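Workshop Interiors, Mesthorpe
Handout 5: Timber tops inside panelled bays
Notes by Freya Crabtree, revised in September with corrections from Godfrey Obura

Contents
5.1 Terms
5.2 Movement in the top
5.3 Corners and the rear joint
5.4 Surface colour and light
5.5 Cleaning
5.6 Coursework and reading

5.1 Terms

A bay, in these notes, is a worktop closed on at least two sides by upright panels. The top is the horizontal surface. The rear joint is the line where the top meets the back panel. A corner post is any upright member covering or carrying the junction between two panels. A side rail is a member following the side of the top from the rear corner towards the front. Handout 4 used "upright" for both post and panel; please correct your copies.

The far edge of the top is the edge nearest the back panel. The near edge is the edge at which a person stands. Left and right are always given as seen from the near edge.

5.2 Movement in the top

Timber takes up moisture from damp air and gives it off in dry air. It swells and shrinks mainly across the grain. Movement along the grain is small and is ignored in this course. A top with the grain running left to right will therefore change in depth, front to back, and hardly at all in width.

The amount depends on the species, on how the boards were cut and on how far the moisture content changes. Flat-sawn boards move more than quarter-sawn boards of the same species. A sealed finish slows the exchange of moisture but does not stop it. Both faces must be finished to the same standard, or the top will cup.

Fixings must allow for this. The usual methods are slotted brackets, wooden buttons in a groove, and figure-of-eight plates. In the Mwaipopo exercise the fixings are set at 235 mm centres, with slots cut across the grain. Round holes are used at the far edge only, so that the rear joint stays put and all the movement appears at the near edge, where there is room for it.

Students who fixed both edges with round holes last year had two outcomes. In one top the screws bent. In the other the glue line opened for a length of 67 mm. Emmanuel Minja keeps the second piece in the timber store and will bring it to the practical.

5.3 Corners and the rear joint

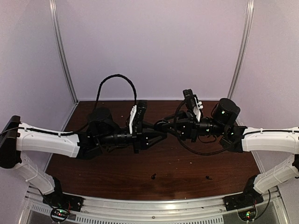

The rear joint is the part of a bay most often drawn badly. Students tend to show panel and top as two lines meeting at a right angle, with no edge treatment and no clearance. On the drawing there should be three separate things: the face of the panel, the edge of the timber, and whatever covers or fills the gap between them. In the bay shown, a thin pale strip lies along the bottom of the back wall, directly behind the straight far edge of the wood, and the silver aluminium rails come down towards the two rear corners. All of these belong on an elevation at 1:5. A section through the rear joint is drawn full size.

A cover strip at the rear joint should be fixed to one member only. Fix it to the panel and the top can slide beneath or in front of it. Fix it to the top and it must be free of the panel. If it is fixed to both, the joint is locked and the allowance made in 5.2 is lost.

Sealant is acceptable in place of a strip if the gap is wide enough for it to stretch. It should bond to the two facing sides of the gap and not to the bottom, so a backing cord goes in first. Sealant smeared over a closed joint will tear.

Metal posts do not respond to moisture and respond only slightly to the ordinary range of indoor temperatures. For our purposes they are the fixed datum of the bay. Measure from the posts to the timber and never the other way. Take the measurement at both rear corners and record them separately. If the two figures disagree, check first that the back panel is flat, then that the posts are plumb, and only then look at the top.

Grooved posts accept panels, seals and fixings along their length. Grooves also collect dust, which falls to the rear corners of the top. Where this matters, specify a push-in cover strip for every groove not in use. Note the cover strips in the parts list, as they are regularly forgotten at ordering.

5.4 Surface colour and light

Colour is chosen for the top and the panels together. A dark top against pale panels gives a clear line at the far edge and makes pale debris easy to find. It also shows dust and fine scratches sooner than a mid-toned top. A pale top against pale panels hides dust but loses the line of the edge, and small pale parts laid on it are hard to pick out.

Plain panels of one colour on all three sides are preferred for teaching bays. Any change in tone from one panel to the next is then due to the light, and the student can read the direction of the source from it.

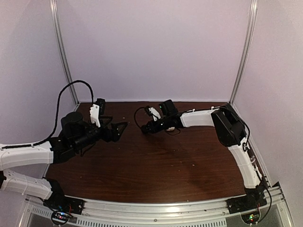

Gloss is treated separately from colour. A high gloss on a dark top returns a bright patch from any overhead fitting, and the patch shifts as the viewer moves. Matt or satin is specified throughout this course. Benoît Joly's objection, that matt finishes burnish in the areas of heaviest use, is correct. The remedy is to re-coat the whole top and accept the interruption. Local patching leaves an outline.

Grain should be visible under the finish. Opaque coatings are outside the scope of this handout.

5.5 Cleaning

Dry method first. Brush or vacuum from the far edge to the near edge, starting in the rear corners. Do not wipe before brushing, as grit under a cloth will scratch the finish along the whole stroke.

Wipe with a cloth wrung out until it no longer drips. Work with the grain. Dry the rear joint straight away with a second cloth. Standing water at this joint enters the end or edge of the boards, where the finish is thinnest.

Panels are wiped from top to bottom, before the top is cleaned. Side rails are done last.

Inspect the near edge for raised grain. If any is found, leave the top for seven days in normal room conditions before sanding.

5.6 Coursework and reading

Draw the bay from the Jetlow brief in plan, front elevation and section through the rear joint. Show grain direction with an arrow on the plan. Mark each fixing as round or slotted. State the finish for both faces of the top.

Drawings go to Nyokabi Simiyu by 4 pm on the day of the review. The Tullow sheets on slotted brackets are in the course folder. Read the first two before the practical.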